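Sorting the small jewelry

The Besnard dish on my dresser had reached the point where picking out one ring meant lifting out four other things. I moved everything to the bed, along with an open box I had kept from a Hillavent order, and sorted it there. The box is a plain rectangle, pale outside and pink inside, no lid.

Working on a bedspread has one advantage over a table: rings don't roll. The drawback is that small earrings settle into the folds, so I pull the cover reasonably flat first and keep each type of piece in its own area. 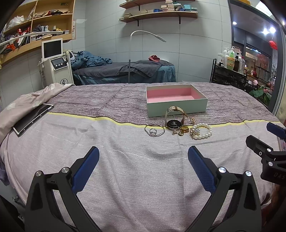 Order of work matters more than I expected. Pearls go in last. Mine are strung as a bracelet with a decorated center, and anything with a raised stone setting will scratch them if the two share a compartment. They get wiped with a dry cotton cloth and laid flat, never hung, as the thread stretches under its own load.

Gold rings and the chunkier pieces go together in a small pouch. I check the stone settings first by holding each ring next to my ear and tapping it. A rattle means a loose stone, and that ring goes in an envelope for repair. Senga Carnegie, who used to do my repairs, taught me that test and charged me nothing for it.

The silver bangle is stored separately with an anti-tarnish strip. I use the Plomero ones, cut into 3 pieces, and replace them every October. 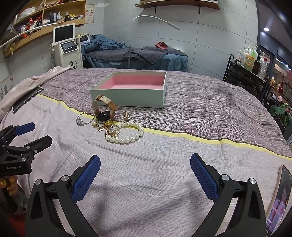 The watch is the awkward item. A leather strap takes a set if it is stored folded tight, so it needs to stand in a loose loop. I tried a foam roll from Drandura — too wide, it forced the buckle end open. A rolled sock, 5 cm across, holds the curve better.

Total time was 30 minutes, most of it spent matching earrings. The box will need dividers. I plan to cut them from card, 8 cm long, and slot them together at the middle so they lift out for cleaning. Glue would be quicker but I don't want the fumes near the pearls.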